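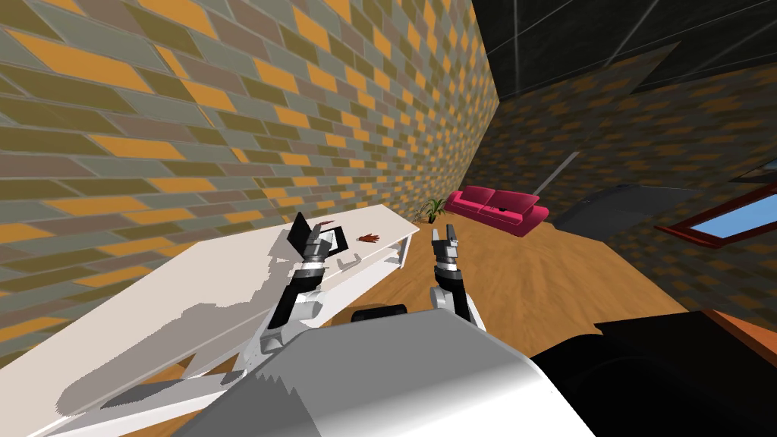 # Lurent 203 Handheld Steam Cleaner

Okay, I love this little steamer and I'm going to try to keep this page short (I always say that). We've had the Lurent 203 in the shop since July, I took one home the first week, and my bathroom has never had so much attention in its life!

It's a corded handheld for bathrooms, kitchens, window tracks, oven doors, all those fiddly places. It weighs 855 grams empty, light enough that I can do the whole shower without switching arms. My old one was a beast and I used to put it off for months.

## What you get

- Lurent 203 steamer, cream or dark green
- Small round nylon brush
- Flat squeegee head
- Narrow jet nozzle
- Cotton bonnet, machine washable
- Filling cup with a spout
- 10 foot cord, which reaches from my hallway outlet to the back of the tub

The tank holds 890 ml. I get a full bathroom out of one fill if I'm not messing around, and then a bit left over for the kitchen faucet.
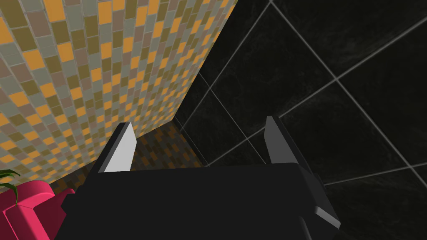
Grout is what most of you write to me about, so let's talk heads. The round brush is for grout lines and you want to move it slowly, with the trigger held down, wiping up behind you with a dry cloth. Where you have a mosaic wall running into big black marble tiles, like in that corner, I'd use the brush on the mosaic side only. Marble is fussy! Plenty of marble makers don't want steam on it at all, so check with whoever sold you yours, and if you're not sure just stick to a soft damp cloth and a pH-neutral cleaner. Same goes for grout that's cracked or crumbly, please fix that first.

The squeegee head is great on glass shower doors. Start at the top, overlap your strokes a little and keep a towel on the floor. I also use the bonnet on the outside of the fridge, and on the high chair, and once on my sneakers (they came out fine, but don't tell Lurent).

## Water and descaling

Plain tap water is okay if yours is soft. Here in Prercombe it's hard as nails, so I use distilled and descale every couple of months with the Selden sachets. They're sold separately and one sachet does one tank. Let it cool completely before you open the cap, and no vinegar, it's rough on the seals.

## Spare parts

Brushes do wear out. Savchuk makes a brass-bristle version that fits the same collar, and it's terrific on oven racks, but keep it far away from tile and glass because it will scratch. We stock spare bonnets and cap seals too.

Noman Usmani handles repairs for us and he can swap a trigger or a seal while you wait, any morning before noon. If you're mailing yours in, empty the tank first and tuck a note in the box with your phone number. Both colors are in stock right now, though the green always goes first!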